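Pay the Opener Before You Sell the T-Shirt

I have played clarinet and bass clarinet in working bands for most of my adult life, and for a good part of it I have also been the one who writes the emails. So I have read a lot of offers. The one I see most often now goes to the first band on a three-band bill, and it says that the slot pays in drink tickets, a spot on the poster and a chance to play for the headliner's crowd.

I think clubs should stop making that offer and bands should stop taking it. I also think headliners, who have more say in this than they admit, should stop letting it go out under their names.

A case I know well is from last July. My quartet, Leva, was asked to close a night at a room in Illwood that holds 108 people. The middle act was a trio called Huet. The opener was Piroska Lengyel, who plays cimbalom and sings, and who had to rent a van for the day, cimbaloms being what they are. The room sold out before doors. We had a guarantee, Huet had a smaller one, and Piroska had two drink tickets. She doesn't drink.

I found this out at load-in, when I was holding one end of the instrument on the back stairs. I should have asked sooner. The contract I signed had a line for support, and I read past it the way everybody does, because it wasn't my money.

We gave her $40 from each of the four of us at the end of the night. That covered the van and gas and a little more. It was also the wrong way to do it. Passing cash to a musician next to the merch table makes a wage look like a favor, and it lets the club off completely. The booker watched us do it and said it was nice of us.

The usual defense is that openers don't sell tickets. Sometimes that's true. I would point out that the sound engineer doesn't sell tickets either, and neither does the person checking coats, and both of them get paid. An opener fills 40 minutes that the club has advertised. The bar is open during those minutes. If the set has no value, the club can start the show later and save everyone the trouble of a soundcheck.

The second defense is exposure, and I'll grant that there is something in it. I have bought records by people I first heard opening for someone else. Huet picked up a bass player that way. But exposure is part of every gig at every level, including the ones that pay $3000, and it only gets mentioned as payment when there isn't any. When we played the Pestetton festival, a far bigger crowd than we normally see, the organizers did not suggest taking something off our fee to account for all the new listeners.

The third defense is the one I take seriously, and it's that small rooms are broke. Many are. Rent and insurance go up, people drink less than they used to, and a rainy Thursday can wipe out a good weekend. I don't want to put anyone out of business over a support fee. But a room that can't afford three acts can book two. Two acts that are both paid make a perfectly good evening, and people who have to work in the morning would thank the club for it. I've played plenty of bills where the third act was there only because three names look better on a poster.

What I'd like to see is simple enough to write on one page. Every act on a ticketed bill gets a guarantee, even a small one. The number goes in the contract that all the acts see, so the headliner can't claim ignorance the way I did. If the night does well, the back end gets split in shares agreed on ahead of time. If the opener is a local band that asked to be added, same deal. Free shows, benefits and open mics are a separate thing and can stay that way, as long as they are called what they are.

Headliners will have to give something up. In our case, a fair fee for Piroska would probably have come partly out of our guarantee, and I can't say the other three members of Leva cheered when I brought it up. Our drummer's view was that we all played our unpaid openers and now it's somebody else's turn. I understand that, having played a great many of them myself. I also remember which of those nights I could afford because I had a day job and a car that ran – and I remember players better than me who had neither and quit.

That is the part I can't get past. The unpaid slot works as an entry fee, and it's charged to the people with the least money. Then we wonder why the same kinds of people keep turning up on the same stages.

Since last summer I have asked one extra question before we confirm a date: what is the opener getting? Some bookers answer right away. A couple have gone quiet for a few days and come back with a number. One told me it was none of my business, and we didn't play there. Piroska opens for us again this fall, in the same Illwood room, with a fee in writing and the van covered.
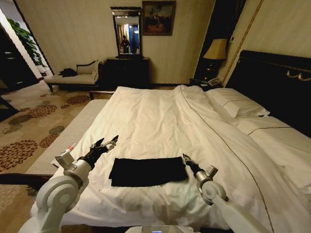
White duvet with brown piping, black cloth laid out on top.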